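How do I disclose free samples when we send product to small creators? 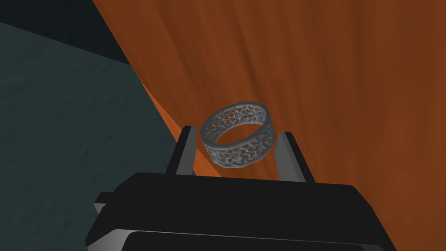
Gray openwork ring against a reddish-brown surface

posted by dukura_shop in Marketing & Promotion, September 2023

I run the online side of a small skin care brand called Dukura. We have one face cream and a lip balm, and we're launching an eye gel in October. There's no money for a big campaign, so the plan is to mail the gel to 40 creators with small followings and ask them to post if they like it. No fee, no contract. The gel sells for $16.

Two things I can't sort out. First, do they have to say they got it free, even though we aren't paying them and they can say whatever they want? Second, can we take their posts and run them as ads from our own account? One of them already posted about the cream and got 460 comments, far more than anything we've put up ourselves, and I'd like to use it while people are still looking.

We looked at an agency (Akley) but their minimum was more than our whole budget for the launch.

plorkusell_pr

Yes to the first one, if you're in the US. Free product counts as something of value, so the person posting should say so in a way people will notice. It doesn't matter that you didn't pay them. The words can be simple: "Dukura sent me this for free." Put it at the start of the caption where it shows without tapping "more," and if it's a video, say it in the video too. A tag buried in a pile of hashtags at the end isn't good enough.

It's your job as well as theirs. Put the instruction on a card in the box and also in the email, then check the posts when they go up. If somebody leaves it out, write and ask them to add it. Keep those emails.

On the second one, no, not without permission. The creator owns the video. Sending a sample doesn't give you the right to use it, and neither does being tagged. Ask in writing and spell out:

Which post you want
Where it will run (your page, paid ads, your website, email)
How long you can use it, 60 days is a common starting point
Whether you can trim it or add text
What you'll pay

Expect to pay something for ad use. Small creators will often take a flat fee. Music is a separate problem. A song that's fine in a personal post usually isn't cleared for an ad, so you may have to swap the sound.

Also be careful what they say about the gel. If someone says it cured their eczema and you run that as an ad, it becomes your claim and you need proof for it. For an eye product I'd stay with how it feels and how it looks on.

dp_samples

We did this at Du Plessis with a hand cream. Almost half the people never posted anything, so don't build the launch calendar on it. Ask before you mail. The ones who wrote back with an address posted much more often than the ones we sent to cold.

Put the ingredient list in the email too. We had a couple of people with allergies who couldn't use it and that was a wasted box.

greenbottle

just repost it, everyone does. they like the exposure

plorkusell_pr

Resharing to your story with the platform's own button is one thing. Downloading the video and putting ad money behind it is different, and that's what was asked. Get the permission.

dukura_shop

Thanks. I've written to the person with the cream video and offered a fee for 60 days. Adding the disclosure line to the card before it goes to the printer. I'll cut the list down to people who answer the email first.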